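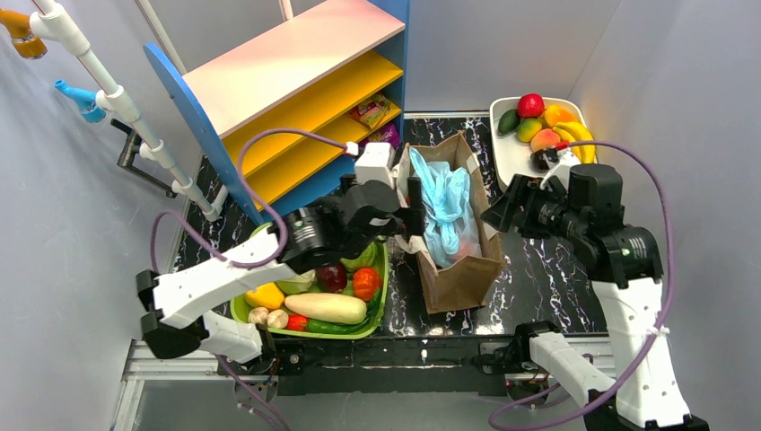
Flaletar Community Help > Playroom and Pretend Play

Paper bag or plastic bags for a play grocery store?

Mumix
Posted 25th May, 2455 views

Hello everyone, and thank you in advance for reading, I know I go on a bit! We have a little pretend store going, with a green basket of play vegetables, a small shelf for the snack packages and a plate of fruit for the "fresh counter." The store part is lovely. My trouble is the bagging. I keep going back and forth between one paper bag and a couple of thin plastic ones, and whichever I pick, the long white radish goes in crooked and the pumpkin ends up on top of the mushrooms. I tried putting a plastic bag inside the paper one as a liner, but it crumples up and then there is hardly any room left. Is there an order to this that children can follow without me hovering? And does the basket need thinning out? I love having all the colors in there, so I'm a little reluctant.

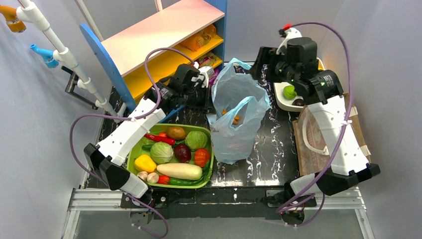 The green vegetable basket, with two plastic bags next to it and the paper one by the plate

Grirnska
2954 points

Oh, what a cheerful basket! I helped run a store corner like this for 5 years and I promise the bagging gets easier. I would use both kinds of bag but never one inside the other. Let the paper bag be for the big things. Open it all the way, push the bottom corners flat with your fist, and then put in the pumpkin and the cabbages. The radish goes in last, standing up along the side, and if it pokes out of the top, so much the better, it looks like real shopping that way.

The plastic bags are nice for the small stuff: mushrooms, chili peppers, the onion if it fits. Thin ones like to fall shut, so roll the top down once to make a cuff before anybody starts filling. We made that the "bagger's job" and the children were very serious about it. One child holds, the other fills, then they trade.

As for the basket, I'd leave it full on the first day and watch what gets played with. We put a few things away every March and brought them back later, and you would have thought it was a birthday!

Brophy
Almost 2000 points

just use the paper bag, the plastic ones slide around. Also I wouldn't leave thin plastic bags out where the very little ones can get at them, put them up high after playtime. Small cloth bags work too if you have any.

Mumix
Thank you both so much! The cuff is such a simple idea and I'm going to try it tomorrow, radish sticking out and all. I'll look for some cloth bags for the smaller things too.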